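Workshop Tips: Gathering Good Practice Runs for a Home Robot

I love this part of the job! Before a learning system can tidy a living room, it needs plenty of examples, and a simulator is a great place to collect them. These habits keep our Volluvine batches clean.

Start with soft furniture. A couch seat makes a fine first surface, and you can swap its color between batches without lifting a thing. Change the rug and the floor too.

Give odd shapes their fair share. Round, dark things with something long sticking out are tricky (and so much fun), so we record 128 runs of each one before moving on. Bring the fingers down from above, slowly, and keep recording through the first touch.

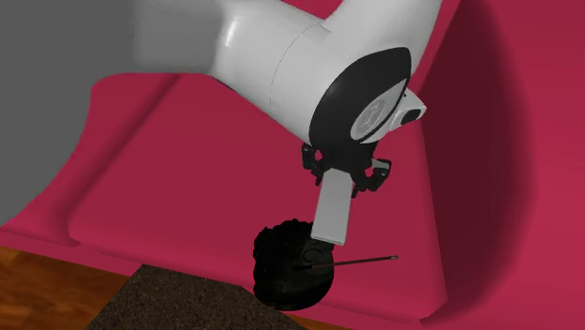
Makhubela wrote in to say that slow approaches are fine, but please save the bad grabs as well, with a label, as a batch of 100 perfect runs taught their system nothing about recovering from a slip.

Great tip, and we do it now! Put the misses in their own folder and note what went wrong in three or four words.

Name files by object first, then surface, then run number. With 2,000 runs on the drive you'll be glad you did.

Watch 3 runs from every batch at full speed before you train on any of them. Stuck fingers show up right away.

Updated February 19, 2024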